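Inicio > Equipamiento > Captura manual > Pinza de mano Catix, pareja

Pinza de mano Catix (juego de dos unidades)
Equipo para el registro de tareas manuales destinadas al entrenamiento de brazos robóticos
Distribución y servicio técnico: Iver Automatización

Referencia: CTX-418
Disponibilidad: bajo pedido
Modalidades: compra, alquiler mensual, alquiler con opción de compra

Presentación

La pinza de mano Catix se suministra por parejas, una para cada mano, y se dirige a centros de investigación, departamentos de ingeniería y entidades públicas que deban prever en su presupuesto la recogida de demostraciones manuales antes de adquirir un brazo robótico. El operador trabaja de pie o sentado, sobre una mesa corriente, y no se requiere vallado ni obra civil.

Iver recomienda a las entidades que planifiquen por primera vez una partida de este tipo que separen tres conceptos: el equipo de captura, las horas de operador y el tratamiento posterior de los datos. El primero suele ser el menor de los tres. Las horas de operador dependen del número de tareas y conviene fijarlas por escrito antes de solicitar oferta.

Contenido del suministro

Dos pinzas de mano, izquierda y derecha
Juego de almohadillas de repuesto para los dedos
Marcadores de referencia impresos
Maletín de transporte
Licencia del programa Preda para un puesto, con 9 meses de actualizaciones
Manual de usuario en español e inglés

No se incluyen el ordenador de registro, el mobiliario ni los objetos de trabajo. Tampoco el brazo robótico, que puede ofertarse por separado.

Condiciones de uso

Peso por unidad: 942 g, sin cable.
Superficie de trabajo: mesa estable, de altura regulable o fija.
Iluminación: interior, uniforme. Deben evitarse los reflejos directos sobre los marcadores.
Espacio: el operador ha de poder rodear al menos un lado largo de la mesa.
Presencia de terceros: admitida. En salas compartidas se informará previamente a las personas que puedan aparecer en las grabaciones y se aplicará la normativa de protección de datos vigente en cada centro.

Orientación presupuestaria

Los precios se comunican mediante oferta individual, válida hasta el cierre del trimestre en curso. A efectos de planificación, pueden tenerse en cuenta los criterios siguientes.

Compra. Adecuada para proyectos de más de un ejercicio o para centros con varios grupos usuarios. El equipo se factura a la entrega y la formación inicial —media jornada en la sede del cliente— está comprendida en el precio.

Alquiler mensual. Adecuado para campañas cortas. El consumo habitual de nuestros clientes es de unas 300 demostraciones útiles por tarea, cifra que sirve para estimar los meses necesarios. Las almohadillas se reponen sin cargo durante el periodo contratado.

Alquiler con opción de compra. Se descuenta del precio final la mitad de las cuotas abonadas. La opción debe ejercerse antes del vencimiento del contrato.

Las almohadillas de los dedos son material fungible y deben figurar como tal en la memoria económica. En tareas con piezas rugosas o abrasivas, el recambio será más frecuente. El programa Preda requiere renovación anual una vez agotado el periodo incluido; la falta de renovación no impide consultar los registros ya guardados.

Plazos

Los pedidos confirmados antes de agosto se entregan dentro del mismo ejercicio. Para los posteriores, el plazo se indica en la oferta. Las entidades sujetas a licitación pueden solicitar el pliego técnico tipo, que Iver facilita en formato editable.

Compatibilidad

Los registros se exportan a los formatos admitidos por la plataforma Tivuvton. Para otros entornos se ruega consultar con el servicio técnico, indicando la versión instalada y el modelo de brazo previsto.

Garantía y mantenimiento

Dos años en piezas y mano de obra, excluidas las almohadillas y los marcadores. La revisión anual se contrata aparte y puede hacerse en nuestro taller o, con un mínimo de dos parejas, en las instalaciones del cliente. Durante la reparación se cede un equipo de sustitución, salvo agotamiento de existencias.

Solicitud de oferta

Indíquense el número de puestos, la modalidad preferida, las tareas previstas y la fecha estimada de inicio. Las solicitudes incompletas se tramitan igualmente, con una oferta orientativa sin carácter vinculante.

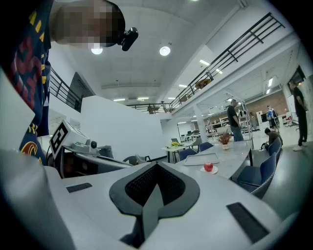

Comentario de un cliente registrado: Nosotros empezamos con el alquiler y pasamos a compra antes de que venciera el contrato. El descuento de las cuotas se aplicó tal como figura en la ficha. Convendría que la renovación de Preda apareciera ya desglosada en la primera oferta, porque en nuestro centro va a otra partida —la de licencias— y tuvimos que pedir el documento dos veces.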